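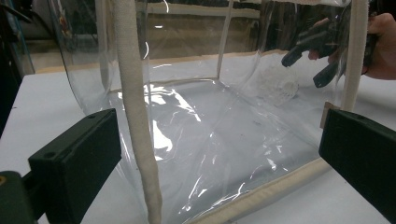
Zustbridge Badminton Forum > Equipment > Storage and transport

Clear plastic box for loose shuttles, good or bad idea?

2,569 views

elin_zb
Posted 9th May

Hello everybody. I have played at the Bendwood hall since March and I want to ask for advice about storing loose shuttlecocks. I mean the used ones which are still good enough for practice. The full tubes are no problem, they stay in the cupboard.

Until now I have kept the loose ones in a cotton bag, and the skirts become bent. So I would like to change to something with more room inside. I am considering a clear plastic box with beige fabric on the edges. The plastic is thin and soft. I like that one can see what is inside without opening it, but I am not sure if the walls will protect anything.

Does somebody use this kind of box for a longer time? Is it better to take a hard one?

Thank you in advance,
Elin Lloyd

netcord62
I would say a hard box. I had a soft clear one and the sides fell in as soon as I put my shoes next to it in the car. For a shelf at home it is okay.

penry_left
I don't agree with netcord62. The skirts get bent from pressing, so the question is what you put on top, and you can put too much weight on a hard box as well. Leave the soft one on the top shelf and you have no problem.
Elin, are the long beige pieces at the sides handles, or do they hold the box up? This makes a big difference.

elin_zb
They are thick and covered with fabric, and I have to admit that I am not certain what to call them. To me they feel like both! Let me show you.

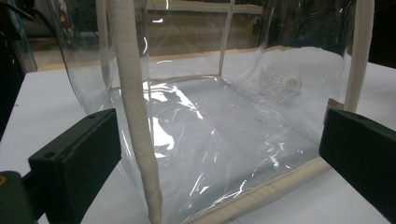

Clear box on the white table, one shuttlecock near the back corner

The plastic has many wrinkles, on the floor too. I don't know if these go away with time.

penry_left
Thank you, now I understand better. I would call them posts. With padded posts like these I would worry less about the walls.

netcord62
And I would call them handles. A padded strap can also stand up straight for a while when it is new. Put a heavy book on the top, then we will know who is right.

elin_zb
I prefer not to try it with a book.

dropshot_mo
About the wrinkles: most of them come from folding in the package. With mine I opened the box in a warm room and laid a towel inside, and after a few days the floor was flatter. Please do not use an iron, even through a cloth. I have lost a raincoat in this way.
I would think about air also. Feather shuttles do not like to be too dry, but in closed plastic they can start to smell if you put them away directly after a humid evening. Leave it a little open during the first night.

netcord62
Do feathers matter here? For practice most of us use nylon.

dropshot_mo
We use feathers on Wednesdays. For nylon you can ignore what I wrote about air.

elin_zb
Mine are mixed. I will keep the nylon ones in the cotton bag, they are less sensitive, and put only the feather ones in the clear box.

tubekeeper
Why not simply put them back in the empty tubes? I save all my Fisero tubes and write "practice" on the lid with a marker. It costs nothing and the feathers are in the shape in which they were delivered.

penry_left
The tubes are good for shuttles which still have their shape. A used one with a wide skirt gets stuck, and then you pull at the feathers to get it out.

tubekeeper
Then that one is finished and should go in the trash.

elin_zb
For a beginner like me it still has some weeks to live. But I will save the tubes for the better ones, this is a good idea. Penry, would you put them in lying down or standing on the cork?

penry_left
Cork down, in one layer. If you need a second layer you need a second box.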